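The decluttering course at Tevthorpe costs $361 and runs for 12 weeks, which seems a long time to learn how to throw things out. I went to the first session a believer, more or less. My garage at home holds things I haven't touched in years.

Agata Palumbo, who teaches it, wants every object in the house held and judged. She has put 200 households through the program and says they feel lighter. Lighter than what, I asked. She laughed and moved on to spare cables.
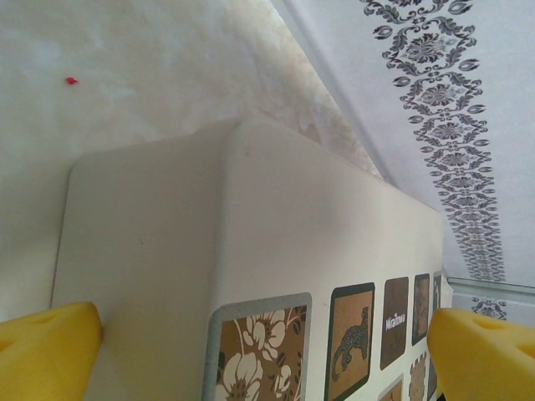
What bothers me is the shopping list. By week three you're meant to own labels, dividers and a set of matching tubs from Hirno - a fair bit of new stuff for people who came in with too much of it. Nobody in my group raised this. One man had already bought the tubs twice.

The follow-up course starts in June. My garage is still full.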